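Wet bench corner, Flitley teaching lab
August 2022

Quick page, sorry for the rough edges. The move to the small bench is done. 43 boxes came over from the MacAulay building, most of them glass. Took longer than planned. Still finding packing paper in drawers.

Black bench tops stayed. Walls stayed too, same pale green, scuffs and all, paint is next year's budget. Pipettes go back on the stand when you're done, hung up straight, never laid down on the bench. Same rule as the old place. 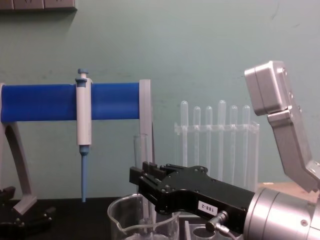 Pipette on the blue bar, tall glass cylinder and a beaker next to it. Green wall behind.

The pipette stand is my favorite thing on this bench, silly I know. Grey plastic, thick blue bar, the pipette just hooks over the top. Can find it from accross the room. We had drawer trays before and tips got knocked constantly.

Glass: beakers up front, tall stuff toward the back. Please keep it that way, elbows. We lost 8 cylinders in June, mostly to sleeves and reaching. Replacements ordered thru Rokis, roughly 60 pieces on the list counting the little vials, not all in yet.

Still to do: labels for the upper shelves, new drying rack, the Cemia order (late again). Sign-out sheet for the shared pipettes is by the door, pls use it. If you borrow glass over night write down wich bench it went to.

More pictures when the shelves are up.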